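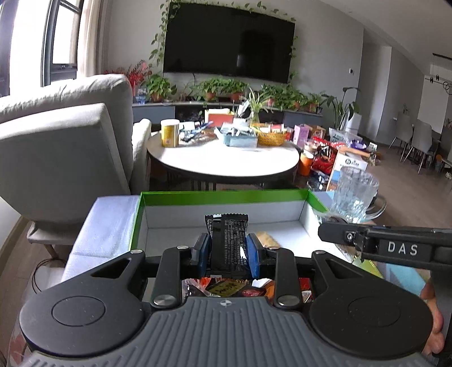 Snack bar, green-rimmed box, plenty more in the tray.

My Grandfather's Watch Is Worth Less Than Its Strap

I have been wearing a dead man's watch for a few months now and people keep telling me it's lovely. It is a Vitorska, hand-wound, steel, with a cream dial that used to be white and a crown worn so smooth that winding it feels like trying to unscrew a pea. My grandfather wore it to work, to church, to the hospital and, on one occasion that came up every Thanksgiving, into a lake.

When he died it went to my mother, who put it in a sock. When my mother moved house the sock came to me. I assumed, the way you do, that I was now the owner of Something. I had seen those shows where a guy in a windbreaker brings in a beat-up watch and has to be helped to a chair. I practiced my face a little.

So in January I drove it over to Sadville, where there is a shop that buys, sells and repairs old watches, and where the woman behind the counter is called Angelica Villanueva. She put on the eyepiece, popped off the back with a tool that looked like it belonged in an oyster bar, and went quiet for long enough that I started spending the money.

"It's a good watch," she said. "They made a lot of them."

I have since learned that these are the six worst words in the trade, if you add in the ones she said next, which were a figure. She thought she could get 163 dollars for it, on a good day, to someone who already liked that brand. The strap I had bought for it the week before, in a burst of optimism, was 200.

I asked about the lake. She said yes, she could tell about the lake.

What she offered me in place of riches was a service. I didn't know what that meant. I thought you wound a watch until it broke and then you had a broken watch. A service means the whole movement comes apart, every wheel and screw and spring, and gets cleaned and dried and oiled and put back together in the right order by a person who does not sneeze. Old oil goes gummy. Then it goes to nothing, and you have metal rubbing on metal many thousands of times an hour. Mine, she said, was running on memories.

The estimate was 689 dollars.

I want to be fair to her here. She wrote it down line by line and turned the paper around so I could read it. Movement service, new mainspring, new crown, new gaskets, new crystal, labor. There was a line for polishing the case and she had drawn a dash through it before I even asked. "Leave the scratches," she said. "You polish it, you take off metal, and the edges go soft. Then it looks like soap." There was also a line for refinishing the dial, and she had put a dash through that one too, with slightly more pressure.

I said I would think about it. I went out and sat in the car and thought about it, and what I thought was that a reasonable adult does not spend four times what a thing is worth to make the thing work. I have a phone. It tells the time, and it corrects itself when the clocks change, and it has never been in a lake.

Then I went back in and paid the deposit.

It took a while. There was a delay over the crown, since Vitorska stopped making that size long ago and the ones that turn up tend to turn up attached to other people's watches. Angelica got one in the end from a parts dealer called Nendance, who sent it in an envelope with the word CROWN on it and nothing else, like a ransom note for a very small king. The mainspring was easier. The crystal is plastic, or acrylic if you're trying to sell one, and she pressed it in while I stood there. I had not expected the new crystal to be the thing that got me. I'd only ever known that dial through a layer of scuffs, and there was a tiny name under the logo that I had never been able to read. It says Valdebenito.

Valdebenito, she explained, would have been the jeweler. Shops used to have their own name printed on the dial under the maker's, and some collectors pay extra for it if the shop was a famous one. I watched her look it up. I practiced the face again. It was not a famous one. She did say it was "nice to have," in the tone you'd use about a cup holder.

My mother remembers it, though. She says Valdebenito's was a narrow store next to a bakery, and that my grandfather paid the watch off in installments and was late with two of them, and that Mr. Valdebenito came by the house in person about the second one and stayed for supper. I had never heard any of this. She'd had the watch in a sock for years and it hadn't come up.

Things I now know about wearing a hand-wound watch, in case you have a sock of your own:

You wind it in the morning, off the wrist, until it pushes back, and then you stop. I asked how many turns and Angelica said "until it pushes back" again, more slowly.

It gains a little. Mine is 2 minutes fast by the end of a week if I don't correct it, and she says that for its age I should be thanking it. I've decided to regard it as punctuality.

Keep it away from water, whatever the back says. The back of mine says WATERPROOF in capital letters, and it has the lake to answer for.

Don't read the forums at night. There's a man on one of them who can prove from the shape of the number four that my dial was made in a different year than my case, and he seems very upset about it on my behalf.

Insurance is a funny one. I called my company to add it to the policy and they wanted to know the replacement value, so I told them, and there was a pause, and the agent kindly pointed out that this was below my deductible. I said what about the repair bill. She said that wasn't how it worked. I said what about the strap.

I did end up changing the strap, by the way. The expensive one was stiff as a shingle and kept creeping around to the underside of my wrist, so I'd look down for the time and get the buckle. It's on a plain brown one now that came out of a bin by the register. Angelica threw it in with the repair. The old one is in the sock, if anybody wants it.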